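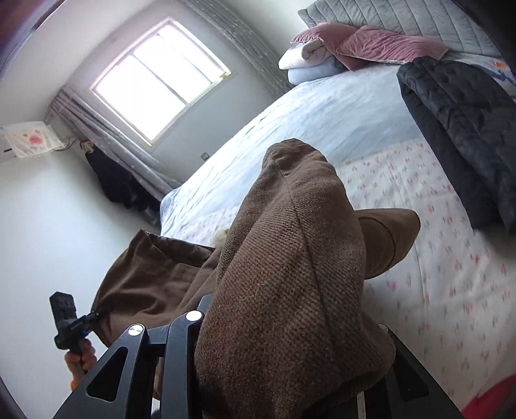 Distatwood recording rules: data card and README

Version 2, April 3, 2018
Maintained by Ilona Nyitrai and Levente Rácz

Scope

Distatwood is a set of recordings of household handling tasks made with hand-held grippers in furnished rooms. The present release holds 214 recordings of garments and bedding. This file sets out the rules under which they were made and checked. It applies to the raw recordings and to the Wisard export, but does not cover the Edet kitchen set, which has its own README.

"Must" marks a rule. A recording that breaks a rule is left out of the release. "Should" marks good practice, and a breach is entered in the notes column.

Before recording

The operator must have written consent from the person who lives in the room. Consent covers the room and its contents, and lapses if the furniture is changed or the household moves.

Letters, screens showing text, medicine packets and family photographs must be put away or turned over. Ordinary belongings stay where they are. Rooms must not be tidied for the recording beyond this rule, and bedding must not be straightened between takes unless the task is bed-making.

Pets and children must be out of the room. A second adult may stay if named on the consent form.

Check the finger plates for burrs and the screws for play. Screw heads must sit flush or be fully tightened — a raised head will pull a thread in knitted or woven cloth. Wipe the plates with a dry cloth. Do not use oil or spray cleaner before a garment task.

Handling cloth

1. Grip on a fold or a doubled edge where there is one. Single-layer grips are allowed on heavy cloth such as wool or denim.
2. Do not grip on buttons, zips, hooks or trim.
3. Lift straight up until the cloth clears the surface, then move sideways. Dragging is a separate task (code DR) and must be labelled as such.
4. Where a garment has a lining, the label must say whether the grip took the outer cloth, the lining or both. If the reviewer cannot tell, the value is "unknown". Do not guess from the garment type.
5. Cords, belts and loose straps should be kept clear of the jaws. If one is caught, stop, release and start a new take.
6. A dropped garment ends the take. Keep the take and label it "drop".

Two-tool takes

Both tools must be started before either touches the cloth. The clocks are matched afterwards by the Brutero script, which rejects any pair with an offset above 40 ms. Do not correct offsets by hand.

The operator's hands may appear in view. They must not touch the cloth during the take, except in tasks coded HA (hand assist).

Light

Daylight from a window is acceptable, including where it washes out the glass. Curtains may be open or closed but must not be moved during a take. Lamps with visible flicker must be switched off.

Review

Each recording is read by 2 reviewers working apart. For this release they were Katalin Hegedűs and Botond Erdős. Where they differ on the outcome label, Jolán Fülöp decides and the earlier labels are kept in the file labels_prior.csv.

Known limits

Wide-angle distortion is left uncorrected in the raw files. Distances must not be measured from them without the calibration sheet.

Dark cloth against dark finger plates gives poor edges, and grip-point labels on such takes are less reliable. The column edge_conf records this.

The rules on linings were added in November. Takes made before then were relabelled from the recordings alone, and "unknown" is more common among them.

Withdrawal

A resident may withdraw a room at any time. All recordings from it are then removed from the next release, and holders of earlier copies must delete the listed files. See withdrawn.txt.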